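Engelbrecht tree nursery open day – quick notes

Friday, February 2, 2024. Frost on the car, got there late, missed the welcome and most of the coffee. Straight out to the seed beds with the second group.

Main crop is Scots pine, some oak and hornbeam in the far beds. Lot of talk about roots. Cell-grown stock goes out to the Grosov replanting next month, 281 trays loaded already, bare-root to follow if the ground stays soft enough. Ours would be bare-root. Minimum order 100 per species, wich suits us.

Then the seed store. Cold! 3 degrees and they keep you in there a while. Cones from the Lekunard stand get dried, shaken out, tested in batches. Poor seed year for oak – order early or go without.

Last stop the Joluvum building, warm at least. Questions went on well past lunch, mostly deer guards and what to do on wet clay. No clear answer on the clay. 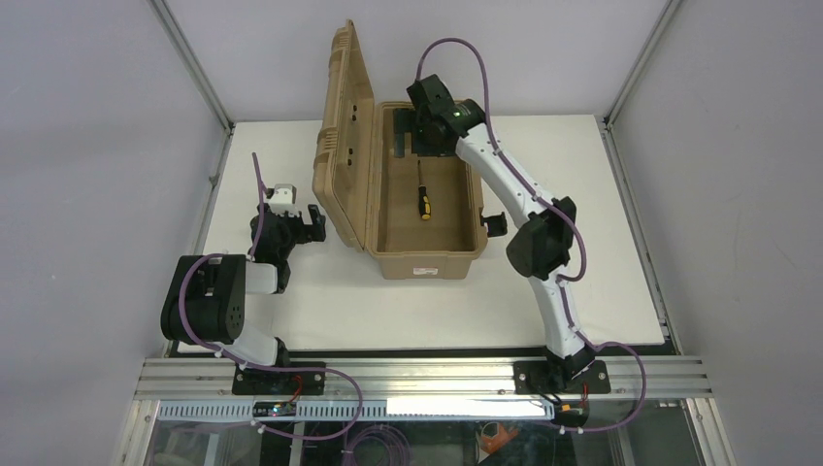 Joluvum building: two arms, one toolbox.

Soup was good. Nine of us stayed on for the shelterbelt walk, nearly an hour round, muddy the whole way. Bring proper boots if your going to the next one. Price list to folow when they send it.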